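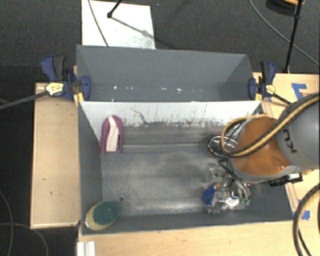 I spent the last day of my rental in Drakia sorting out what was under the sink and in the drawers, and I should have done it in February when I moved in. I'm a slow packer. My method, if it is one, is to put a few things in a bin and decide about them before I get out any more. A green and yellow thing like a scrubber went in the corner, with a shiny oval metal piece and something purple and white with an arched top. The gray bin has two compartments, and the bottom is so scuffed and streaked by now that I don't worry about what goes in it.

Sponges and scrubbers I mostly throw out when I move. They cost next to nothing and they never smell right after a day in a box. Metal things I keep -- I've had the same steel bowl through three apartments. Plastic odds and ends are the hard part. Vangelis wanted me to leave everything for the next tenant, but I remember what I found when I got here, which was 11 jar lids and no jars.

The boxes go to the new place on 31st March. I still have to return the key to Mr. Kalogeropoulos and wipe down the fridge shelves. If anyone wants a dish rack, tell me before then.

3 comments
11 shares

Recent posts
Painting the hallway, second coat
What I keep in the car
The Rukari shelf, one year later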